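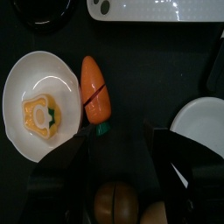
Nabila Ouazzani had been on the late shift at Tredmont for 4 weeks when the count on the wall passed three thousand. The number came up on a small screen over the door and went up by one each time an operator pressed the green pedal. It did not go up for the red pedal. Most people learned that on their first night.

The job was moving toy food. You sat on a stool with a handle in each hand, and the arms across the table did what your hands did. A line of text told you what was wanted. Put the carrot on the plate. Take the pepper off the plate. When it was done you pressed green, and Ghassan Majali, at the next table, leaned over and moved everything to new places with his bare hands. Then you did the same for him.

"Not so tidy," he told her, when she lined things up. "Lernwood sent back a whole batch in May for being tidy."

Lernwood was the client. They were building something that was meant to work in kitchens, and they wanted 700 examples from each operator, with the mistakes left out and the hesitations left in. Gaetano Palumbo, who ran the shift, had explained this with a sheet of paper he held the whole time and didn't look at. If you dropped a thing, red pedal. If you went to pick it up and changed your mind and came in from the other side, that was fine, keep going. They wanted to see people change their minds.

Nabila was good at it. She had done hems and cuffs for eleven years at a place in the west end, and her hands were used to working a little way off from where she was looking. The carrot was the hardest. It was slick, and it came in two halves, and if you closed the gripper over the join at the wrong angle one half turned against the other. She had learned to take it low, near the leaves.

At nine-thirty the text said: Put the carrot on the plate.

There was a slice of pepper on the plate already. She brought the gripper down, opened it, and stopped. The carrot lay right beside the rim with its point away from her. It would have been easy to shove it across. She lifted it, turned it, and set it down next to the pepper. Then, without thinking much about it, she nudged the pepper over a bit so that the two weren't touching.

She looked at the pedals.

"What did you do?" said Ghassan.

"I moved the pepper."

"Did it ask you to?"

"No."

He scratched his neck. "Red, I guess."

She called Gaetano over instead. He played the recording back on the monitor, twice, standing with his arms folded. On the screen the gripper let go of the carrot, rose, waited, and came back down to push the slice of pepper to one side.

"Why'd you do that?" he asked.

"My father didn't like his food touching. I did his plate for years, at the end."

Gaetano played it again. He was not a bad boss. He had a daughter in hockey and left early for it when he could, and he made up the hours.

"It's not in the instruction," he said. "If I pass it, it learns to fiddle."

"One won't matter."

"Abdelghani says one matters. He says they go through them." Abdelghani Naciri was the man at Lernwood whose name was at the bottom of the emails. None of them had met him. "I'll flag it. I'll put a note on, and he can decide."

He typed something with two fingers and went back to his desk. The count stayed where it was. Ghassan reached over and rearranged the table, and the next line of text came up, and she did that one, and the one after.

On her break she ate outside on the loading dock, rice and beans out of a margarine tub. It was still light enough to see the colour of the brick across the lane. When she came back in there was a fresh line under Gaetano's note, from A. Naciri. It said: Keep. More like this if it comes naturally, do not prompt for it.

"So it's green," said Ghassan.

"It's green."

She sat down and took hold of the handles. The count over the door said 3,229. The text said: Take the carrot off the plate.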